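Nonen Community Pantry and Drinks Shelf
Progress report to Plusico, November
Prepared by Ojārs Kivi, site coordinator

Sorry this is a bit later than the Tuesday I promised. Writing it between deliveries so please excuse the shorthand.

Where we're at

Short version: the pantry side is on track, the drinks shelf is behind but moving, and the storeroom is finally sorted. Spending is under what we budgeted, details further down.

Storeroom. Done. Old metal racks gone, new ones in, bolted to the wall on the laneway side. Floor got two coats of sealer. It smelled for days and we had to keep the back door open, which the neighbours at Ilie were good about. Everything on the bottom rack is now up off the ground, as the council inspector asked for last time. Labels are half done. Dry goods labelled, tins labelled, toiletries not yet.

Pantry. Open four mornings a week as planned. More than 700 visits so far this round, counting repeat visits, and the sign-in book is at the front desk if you want to see it. Busiest hour is straight after school drop-off. We run out of UHT milk and cooking oil first, every single week, and have too many chickpeas. I've asked Loteo if they can swap some of the chickpeas for oil in the standing order. No answer yet, will chase.

Drinks shelf. This is the bit you asked about in your last email so a bit more on it. The idea hasn't changed. Cold and soft drinks get set out on their own little shelf at a height people can reach from a chair or a walker, a few at a time, and topped up from the cartons out the back. People take one, no form, no questions. The old way (carton on the floor, help yourself) meant bending down, and half our regulars can't.

We settled on a small wooden shelf on a metal stand, sitting on a bench. Tried a deeper one first and the cans at the back never moved, everyone took from the front. Two rows is plenty. The mix matters more than I expected too, people want to see a few different labels, not a wall of the same thing.
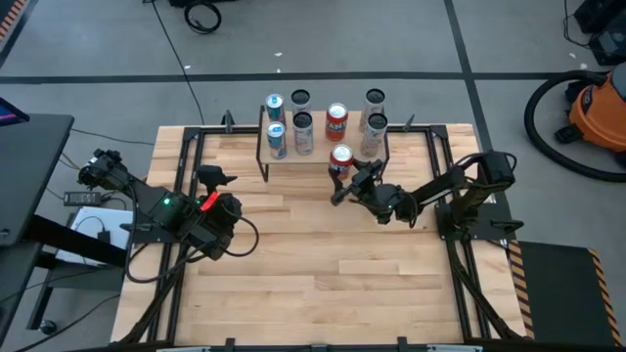 Topping up is still the weak spot. If it's left until the shelf is bare, people assume we're out and go home without one. So the rule now is fill from the back, bring older stock foward, check it when you do the kettle. It's written on a card taped inside the storeroom door. Works when people read the card.

Donated drinks are a mixed bag. Lots of odd singles, some dented. Badly dented ones get tipped out, light dents go in the staff fridge. We've also had a few past their best-before, so every donation gets checked at the door now before it goes anywhere near the shelf.

Money

The storeroom racks came in under the quote. Sealer went over, my fault, bought the wrong tin first and couldn't return it. Bench and shelf together cost $102 including screws and a bit of sandpaper, which I'm pretty pleased with. Receipts are in the folder, scans to follow when the scanner is talking to the computer again.

Nothing spent yet from the signage line. Would like to move part of that across to a second-hand bar fridge if you're OK with it. Let me know either way, the one we've got is on its last legs and the seal is held on with tape.

Not going so well

Saturday opening. Didn't happen. Couldn't get enough people on the roster and I wasn't going to open with only one person in the building. Will try again after the holidays.

Survey. 10 forms back, which isn't enough to tell you anything. Most of them say "good" and that's it. One said the door is too heavy, and it is. Getting a quote for a closer.

Before the next report

Finish the toiletries labels.
Sort out the Loteo order.
Door closer, quote and hopefully fitted.
Decide on the fridge once I hear from you.
A second drinks shelf for the other end of the room, same size as the first. Same timber if the yard still has any of it.
Survey again, shorter, maybe just three questions and a box for comments.

Happy to show you through if you're down our way. Mornings are best, park in the laneway and not out the front as they've started ticketing. Ring first becuase the bell is broken.

Ojārs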